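29 December 2022

Back at the bench after the break. The building was quiet and the heating had been turned down, so I kept my coat on until ten. Indrek Rätsep was already in and had reset the arm to its home pose.

Morning

The job this week is test tubes: take one from the beaker and put it in the wooden rack. I drive the arm with the hand controller and it records what I do, joints and wrist view together. We want 200 clean runs for Zoltgate before the Paju people see anything. I did the first few slowly, to get my hand back in. My wrist was stiff and I kept squeezing the trigger too early.

Glass is harder than the plastic caps we did in May. If I come in too low the fingers push the tube instead of closing on it, and if I grip near the mouth it swings when I lift. I settled on a grip further down, then a short pause before moving across — Indrek thinks the pause will show up in the learned motion, and he may be right. I will try some runs without it tomorrow. 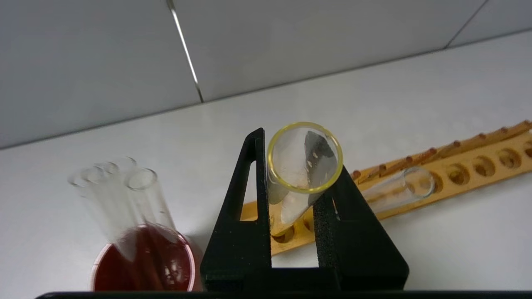
Afternoon

Went through the wrist view from the morning. With a tube tilted towards the lens the mouth looks very large and the rounded end sits partly behind the right finger, so I was judging the last bit by the rack. I have asked for the side view to be put on the second monitor as well.

Four runs thrown out. In two of them I let go before the tube was over the hole, and in the others I corrected so many times that there was no sense in keeping them. Indrek had a turn and was smoother than me, though slower. We agreed to mix both drivers in the set and to label who did which.

Started the upload to the Flotwood server at five. It had almost finished when I left.

For tomorrow: new tape on the floor where my feet go, charge both controllers, ring Grunau about the spare finger pads. Buy milk.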